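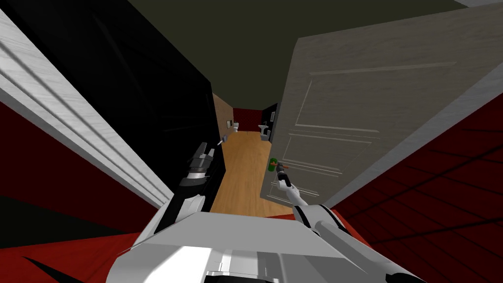

Does the Plorneo home kit work without the paid Swai plan?

Drondham
The arms, the base and the basic skills all run on the free tier. What you lose without Swai is the practice house (the simulator) past your first 7 rooms, plus remote help. I've had mine since December and still haven't paid for the plan. You do have to make an account, which annoyed me, and the sign-up page hides the free option way down at the bottom, so keep scrolling!

Setsuko Murakami
I'd add one thing to what Drondham said. If you want to teach it your own doors, get the plan for a month or two and then cancel. I ran 200 practice tries in the simulator before I let it anywhere near my hallway, and 146 of those were good. The rest were mostly the gripper closing too early on the handle. My real door has a round knob and the simulator only had levers back then, so I had to redo a bunch of it anyway (grr). Support wrote back on Monday and said knobs are in the next update, but they didn't say when that is.

Also check your doorways before you order. The base is wider than I pictured from the website and my laundry room is a no go.

Rana
following, same thing here. mine came with 2 chargers and no manual, is that normal?? I got the older kit secondhand so maybe the plan stuff is different for me. I just use it for the kitchen door and it does ok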